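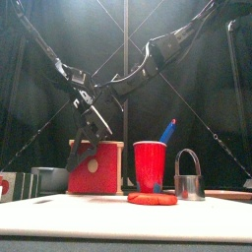 제목: 정기 후원 영수증 메일이 중복 발송되고 일부 후원자는 수신하지 못함
분류: 모금 관리 / 영수증 발송
우선순위: 높음
상태: 해결됨 (후속 조치 2건 남음)
관련 시스템: Tresley 모금 관리, Baltton 결제 연동, Warnura 메일 발송
접수일: 11월 13일 일요일

문제 내용

긴급 식량 지원 캠페인에 참여한 정기 후원자에게 후원금 영수증 메일이 두 번씩 나갔습니다. 같은 시간대에 결제가 끝난 다른 후원자들은 메일을 한 통도 받지 못했습니다. 결제 자체는 모두 정상으로 보입니다. Baltton 관리 화면의 승인 건수와 Tresley의 후원 내역 건수가 일치하고, 이중 출금 문의를 준 분들의 카드 내역도 확인했는데 출금은 한 번뿐이었습니다.

중복 수신자는 156명, 미수신자는 72명입니다. 두 집단에 동시에 들어가는 사람은 없습니다.

후원자 상담 창구에는 "돈이 두 번 빠져나간 것 아니냐"는 문의가 가장 많이 들어옵니다. 일단 출금은 한 번만 됐다고 안내하고 있습니다. 원인을 알려 주시면 안내 문구를 고치겠습니다.

재현 방법

1. Tresley에서 캠페인 후원자 목록을 연다.
2. 납입 방식을 "정기", 결제 수단을 "카드"로 걸러 낸다.
3. 후원자 한 명을 골라 "발송 이력" 탭을 연다.
4. 중복 수신자는 영수증 번호가 같은 메일이 두 줄로 나온다. 미수신자는 "대기" 상태로 한 줄만 나온다.

사용 환경은 사무실 데스크톱, 최신 브라우저입니다. 다른 컴퓨터에서도 똑같이 보입니다.

지원팀 답변 1

접수했습니다. 확인을 위해 다음 자료를 부탁드립니다.

- 중복 수신자 세 명과 미수신자 세 명의 후원자 번호 (이름과 연락처는 빼고 보내 주세요)
- 최근에 발송 규칙이나 메일 양식을 바꾼 적이 있는지
- 캠페인을 복사해서 만들었는지, 새로 만들었는지

그동안 "미발송 건 전체 재발송" 단추는 누르지 말아 주십시오. 지금 상태에서 누르면 중복 건까지 다시 나갈 수 있습니다.

요청자 답변

후원자 번호는 첨부 파일로 올렸습니다. 캠페인은 지난 1월에 진행한 식수 지원 캠페인을 복사해서 만들었습니다. 메일 양식은 이번에 바꿨습니다. 제목 줄과 맨 아래 단체 주소만 고쳤고 영수증 번호 자리는 건드리지 않았습니다. 발송 규칙은 손댄 기억이 없습니다.

재발송 단추는 누르지 않았습니다. 다만 어제 저녁에 한 명에게만 개별 재발송을 했고, 그분은 정상적으로 받으셨다고 합니다.

지원팀 답변 2

로그를 확인했습니다. 중복 발송과 미수신은 원인이 서로 다릅니다.

중복 발송: 캠페인을 복사할 때 이전 캠페인의 발송 규칙이 함께 복사되었습니다. 규칙 목록에 "결제 승인 시 영수증 발송"이 두 개 있고 둘 다 켜져 있습니다. 하나는 이번 캠페인에만 적용되고, 다른 하나는 적용 대상이 "전체 캠페인"으로 되어 있습니다. 두 규칙의 조건을 모두 만족하는 후원자에게 메일이 두 번 나갔습니다. 영수증 번호는 결제 건마다 하나만 생성되므로 연말 기부금 신고 자료에는 영향이 없습니다.

미수신: Warnura 쪽 시간당 발송 한도가 2000통으로 설정되어 있습니다. 중복 메일과 같은 시간에 예약된 소식지가 겹치면서 한도를 넘었고, 넘친 메일이 대기열에 남았습니다. 보통은 다음 시간대에 자동으로 나가야 하는데, 대기열 재시도 설정이 꺼져 있었습니다.

조치 순서는 다음과 같습니다.

1. 설정 > 자동 발송 > 규칙 목록으로 들어갑니다.
2. 적용 대상이 "전체 캠페인"인 영수증 규칙을 끕니다. 삭제하지는 마십시오. 삭제하면 발송 이력에서 규칙 이름이 사라져 나중에 추적하기 어렵습니다.
3. 설정 > 메일 연동 > 대기열에서 "실패 및 대기 건 자동 재시도"를 켭니다.
4. 재시도 간격은 한 시간으로 둡니다.
5. 저장한 뒤 시험용 후원자 계정으로 소액 결제를 한 건 진행하고, 발송 이력에 한 줄만 생기는지 봅니다.

요청자 답변

2번까지 했습니다. 3번 메뉴가 보이지 않습니다. "메일 연동" 아래에 "발신 주소"와 "서명"만 있습니다.

지원팀 답변 3

대기열 메뉴는 관리자 권한에서만 보입니다. 현재 계정은 "모금 담당" 권한입니다. 단체 내 관리자 계정으로 로그인하거나, 관리자가 해당 계정에 "메일 연동 관리" 항목을 추가해 주시면 됩니다. 권한을 바꾼 다음에는 로그아웃했다가 다시 로그인해야 메뉴가 나타납니다.

요청자 답변

관리자 계정으로 설정했습니다. 시험 결제 결과 메일은 한 통만 왔고 이력도 한 줄입니다. 대기 상태였던 건은 한 시간 뒤에 모두 "발송 완료"로 바뀌었습니다.

한 가지 더 문의드립니다. 회계 담당이 쓰는 Raptis로 내보낸 파일에는 영수증 발송 건수가 282건으로 나옵니다. 발송 이력 화면의 숫자와 맞지 않습니다. 파일은 규칙을 끄기 전에 내려받은 것입니다.

지원팀 답변 4

Raptis 내보내기 파일은 내려받은 시점의 값으로 고정되고 이후에 갱신되지 않습니다. 또 "발송 건수" 열은 결제 건이 아니라 메일 건을 셉니다. 같은 기간으로 파일을 다시 내려받고, 결제 건과 대조할 때는 "영수증 번호" 열에서 중복 값을 제거한 뒤 비교해 주십시오. 금액 합계 열은 결제 기준이라 먼저 받은 파일의 금액도 맞습니다.

후원자 안내 문구는 아래 내용을 쓰셔도 됩니다.

"발송 설정 오류로 같은 영수증이 두 번 전달되었습니다. 후원금은 한 번만 출금되었으며 두 영수증의 번호는 같습니다. 별도로 하실 일은 없습니다. 불편을 드려 죄송합니다."

요청자 답변

파일을 다시 받아 대조했고 일치합니다. 안내 문구는 단체명만 넣어서 중복 수신자 전원에게 보냈습니다. 늦게 받은 분들께는 지연 안내를 따로 보냈습니다. 티켓은 닫아 주셔도 됩니다.

처리 결과

원인 1: 캠페인 복사 시 전체 대상 발송 규칙이 함께 복사됨
원인 2: 시간당 발송 한도 초과, 대기열 자동 재시도 꺼짐
조치: 중복 규칙 해제, 자동 재시도 설정, 내보내기 파일 재생성

후속 조치
- 캠페인 복사 화면에 "발송 규칙 포함" 선택란 추가 요청 (개발팀 전달, 일정 미정)
- 소식지 예약 시간을 정기 결제 시간대와 겹치지 않게 변경 (요청 단체에서 진행)

같은 증상이 다시 나타나면 새 티켓을 만들지 말고 이 티켓에 답글을 남겨 주십시오. 닫힌 티켓도 답글이 등록되면 다시 열립니다.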